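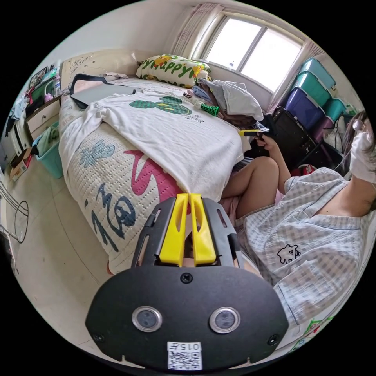
Dorottya Orbán has a rule about the bed, and she breaks it most evenings. The rule is that nothing goes on the mattress except a person who intends to sleep there. "I tell this to everybody," she says. "I charge money to tell it to people. Then I come home with an armful of laundry and where do you think I put it?"

She has been helping people in Murnden fold, sort and give away their clothes for 13 years, first as a favor to a cousin and then under the name Patside, which was the name of the street she lived on at the time. She doesn't live there anymore. The business cards had already been printed.

We met at her kitchen table, where there was coffee and a plate of something with poppy seeds, and where she refolded my scarf twice without mentioning it. I had come to ask why the bed, of all the furniture in a home, ends up doing the work of a table, a desk, a closet and a waiting room.

"It's the right height and it's big," she said. "You can talk about psychology if you want, some of my clients like that. But look at a small bedroom. The desk has things on it. The chair has things on it, the chair has had things on it since June. The bed is the last flat place. So the clean clothes go there, the laptop goes there, the bag goes there. You say to yourself, I have to sleep here, so I'll be forced to deal with it. And at midnight you move the whole pile to the chair."

I asked whether the pile then goes back to the bed in the morning.

"Of course it goes back. It's a commuter."

Her method, if it can be called that (she prefers "what I do"), begins with sitting down. She doesn't like people to stand over a bed and fold. They get a sore back, she says, and they get grand ideas. She has clients sit on the floor or on something low, knees up, with the edge of the mattress in front of them like a counter. Pajamas are fine. She once had a client put on a blazer for the appointment and it took them an hour to get through the socks.

"You want to be comfortable and a little bored," she said. "Bored is good for folding."

T-shirts come first. She lays one flat across the middle of the bed, print side up, so that she can see what it is, and only then turns it over. I said that most instructions I had read told you to begin with the print facing down.

"Most instructions are written for gray T-shirts. My people have cartoons. A bear, a frog, a rabbit in a hat. If you have a shirt with a face on it you should look at the face, and decide if you still like it. Then you turn it over, sleeves in, fold it up from the bottom. Some people fold so the face ends up on top and looks at them out of the drawer. I have no opinion about this." She has an opinion about it. Her own drawers are full of faces.

We spent longer than I'd planned on bedding. Orbán is in favor of loud bedding, which surprised me, as every organized bedroom I have been shown in a magazine looks like the inside of an egg. She likes big lettering, scribbles, pillowcases with words on them. A quilted cover in a strong pattern, she argues, makes people more honest about the mess: a white shirt on a white bed can stay there for a week, and a pair of checkered shorts on a pink letter the size of a dinner tray can't be ignored.

"It can be ignored," said Dénes Simon, who had come in for the poppy seed thing. Simon shares the lease on her workroom and restores headboards, mostly pale wood, mostly for people who have inherited one and feel bad about it. He has been listening to her talk about beds for years. "My daughter has the loudest bed in the county. She ignores it fine."

"Your daughter is fifteen."

"She's fifteen and she sleeps under a coat."

Orbán let this pass. She wanted to talk about the crumpled heap, the part of the laundry that has been folded once, dug through, and is now neither one thing nor the other. Her advice is to leave the folded ones alone. People like to start over, she says, shake everything out and do it properly, and that way they end up with a bigger heap and a bad mood. Pull out what's crumpled. Fold that. Put the small things in front, where you can grab them. The rest was fine.

Did she ever weigh any of it? She did, for one winter, on a luggage scale a client had from Andell, and she still has the notebook. The heaviest bed she recorded carried 70 pounds of clothing. "And a laptop," she added. "Closed, thank God. People put the laptop down first and then the sweaters on top, and then they call me to say it's been stolen."

She charges 310 dollars for a full day, which she thinks is too much and Simon thinks is too little. They argued about it for a while in front of me. I ate the last slice.

Before I left she showed me her bedroom, with the air of someone getting it over with. There was a basket of towels in the middle of the bed and a cardigan on the pillow. She looked at them for a moment and closed the door.

"Those are going away tonight," she said.

Simon, behind us in the hall, said they were going to the chair.

Recent in Home & Neighbors
The Chacko sisters on forty winters of quilting
Who keeps taking the good hangers?
Drawer liners: a reader disagrees
Murnden swap day moves to the old library
Letters: more on fitted sheets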